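Setup and Upkeep of a Two-Unit Hand-Held Gripper Rig
Project report, Zeyu Jin
July 19, 2024

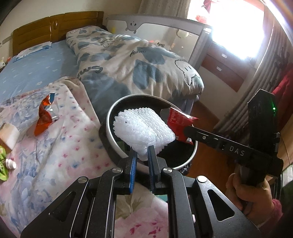
Figure 1. Both grippers at the pan during a bedroom trial: foam fruit net in the blue fingers of the first, red snack packet in the second.

1. Scope

The project maintained one pair of hand-held grippers, listed in the lab inventory as Clindby, for use in furnished rooms. The report covers mounting, checks before use, faults found, and repairs. Handling of the recorded data is treated in a separate report (Beris) and is left out.

2. Condition at handover

The pair came to us in December with one worn set of finger pads and no service log. The first gripper closed unevenly. With the handle fully squeezed, the tips met on the left side before the right, and thin items slid out. The second gripper had no mechanical fault but would sometimes drop its connection when the handle was turned sharply.

3. Finger alignment

The blue pads sit on black brackets. Both brackets were removed, cleaned with a dry brush, and refitted against a flat steel bar. The screws were tightened in small steps, alternating sides. Tightening one side fully before the other pulled the bracket out of square and brought back the original fault.

The pivot screws needed more care. If they are too tight, the fingers do not return to full opening. If they are too loose, the tips shift sideways under load. We settled on the tightest setting at which the fingers still opened freely, then marked each screw head with a paint line. A broken line at the next check means the screw has moved.

4. Checks before each session

Indicator light on each unit steady for 8 seconds after start.
Paint lines on the pivot screws unbroken.
Pads seated, ridges free of lint and crumbs.
Full open and full close, 3 times per unit.
Cable clip on the second unit closed.

Lint was the most common finding. Work over blankets and bedding loads the ridges quickly, and a loaded ridge slips on foil and film packaging. A toothbrush clears it. Alcohol wipes left the pads tacky and were dropped.

5. Test items

Soft and light items were preferred to blocks. Foam netting compresses and springs back, so it shows poor closing force early. Snack packets crumple and show sideways shift at the tips. Items were moved to and from a round pan placed near the edge of the bed, within reach of both units.

6. Results

The log holds 173 sessions after the repair. Pivot screws were reset in three of them. One pad was replaced after roughly 80 sessions, when its ridges had worn smooth at the tip. The connection fault on the second unit was traced to a loose plug inside the handle. It was reseated and held with a printed clip (part name Chambi, drawing in the appendix).

7. Open items

Closing force is still judged by hand. A small load cell fixture, Fakonska, has been drawn but not built. Spare pads for the first unit are on order.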